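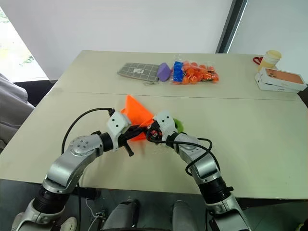 Cuidado de los paños de cocina y de los textiles de limpieza

Hoja de recomendaciones del Servicio de Economía Doméstica de Brallia
Revisión: miércoles 1 de julio

La presente hoja se dirige a los hogares y a las cocinas compartidas adscritas al servicio. Sustituye a la edición anterior en lo relativo a temperaturas de lavado y conservación de bayetas.

Separación por uso

Se recomienda asignar un paño distinto a cada tarea: secado de vajilla, secado de manos y limpieza de superficies. La distinción por colores facilita el cumplimiento de esta norma cuando varias personas utilizan la misma cocina. Los paños empleados en el suelo se guardarán siempre fuera del armario de la vajilla.

Lavado

Los paños de algodón se lavarán a 60 °C, salvo indicación contraria de la etiqueta. Las prendas de color intenso se lavarán por separado las primeras veces. Conviene no sobrecargar el tambor: el tejido debe moverse con holgura para que el detergente se aclare por completo.

El suavizante queda desaconsejado en todos los textiles destinados a secar, pues reduce su capacidad de absorción. En su lugar puede añadirse al último aclarado un chorro de vinagre blanco. No se mezclará en ningún caso vinagre con lejía.

Las bayetas de microfibra requieren un programa aparte, sin lejía y a la temperatura que señale el fabricante. Lavadas junto al algodón retienen la pelusa y dejan marcas en los cristales.

Manchas habituales

Grasa: aplicar jabón líquido de vajilla sobre la mancha en seco, frotar con suavidad y dejar actuar antes del lavado.
Café y té: aclarar cuanto antes con agua fría y lavar de la forma ordinaria.
Tomate: retirar el exceso con una cuchara, aclarar por el revés y tender al sol si el color de la prenda lo permite.

Secado y doblado

Los paños se tenderán extendidos. Antes de doblarlos se estirarán tomándolos por dos extremos, con un tirón breve, y se alisarán con la palma sobre una mesa limpia.
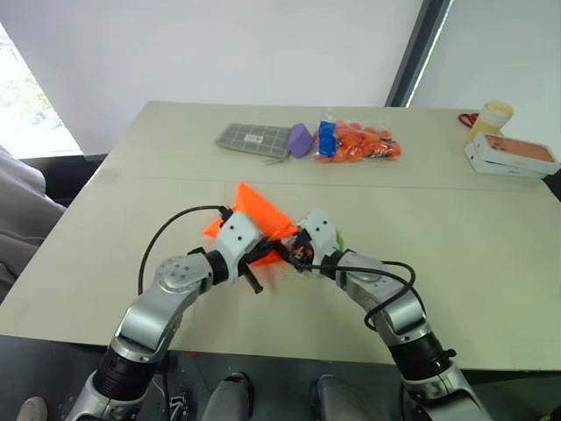
El doblado en tres partes a lo largo, seguido de un doblez por la mitad, ofrece un tamaño adecuado para la mayoría de los cajones. Los paños recién lavados se colocarán debajo de la pila, de modo que el uso se reparta entre todos.

Un paño que aún conserve humedad no debe guardarse. Si desprende olor después del lavado, se repetirá el ciclo.

Retirada

Los textiles deshilachados o con manchas permanentes podrán destinarse a trapos de taller. Los empapados en aceites secantes, como el de linaza, se extenderán al aire libre hasta su secado completo y nunca se amontonarán, por riesgo de combustión espontánea.

Las consultas sobre esta hoja se dirigirán a Obadia Sang, extensión 883.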